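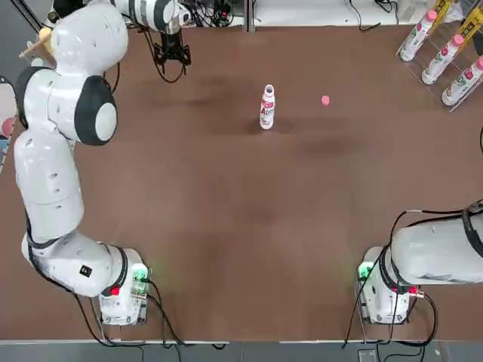 Photo: Usley

Usley has withdrawn its two-armed bottle opening cell from customer trials after an internal review found that the arms could lose track of each other's grip halfway through a twist and carry on regardless. Trials that had been due to start in September at the Palacios packing site are on hold, and the company is not giving a new date.

The fault sits in the handover between the two grippers. One holds the bottle, the other turns the cap. In a run of 728 attempts on small capped drink bottles, the controller logged 547 as successful. When staff went back through the recordings by hand, they found that nine of those had been logged as finished with the cap still on, and that in others the holding gripper had kept squeezing well past its set limit.

"The log told us what we wanted to hear," said Tania Gazi, who led the review. "I don't put much weight on the success rate now, and I'd ask customers not to either."

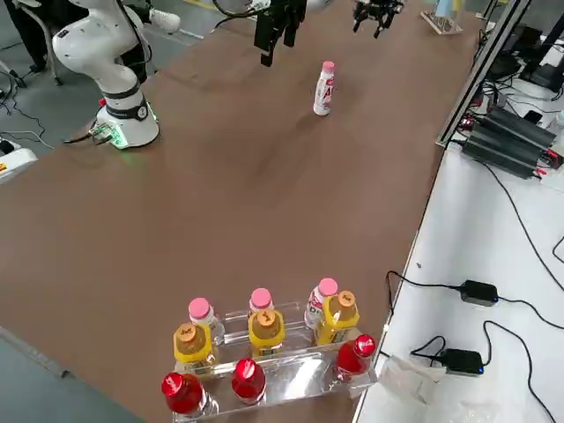 The controller, supplied under the name Mavgate, judges whether a cap is off mainly from the force it meets while turning. A cap that slips in the fingers feels much the same to it as a cap that has come free. Usley had been told this was dealt with in an earlier update. It was not, at least on this cell, and the company accepts that it should have checked for itself before offering the equipment to anyone.

There is also a safety matter. During the review, the stop command reached one arm noticeably later than the other on roughly 100 occasions. No one was hurt. Usley does not regard that as proof of anything — people were working near the table throughout, and the delay was found only when the two arms' records were compared side by side.

A software patch has been offered. Usley will test it, but will not resume trials on the strength of the patch alone. The company wants a separate check on the cap, and a stop circuit that does not pass through the controller at all. 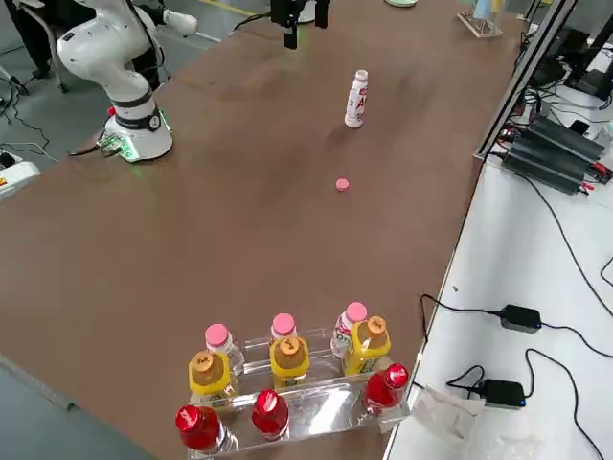 In-ho Han said that Avovora, which had signed up for a later trial, would want to see the full recordings before letting the cell anywhere near its own staff, and asked why the two arms' records had not been compared at the outset.

Usley will release the recordings to all trial customers on request. Deposits already paid will be returned in full.

ENDS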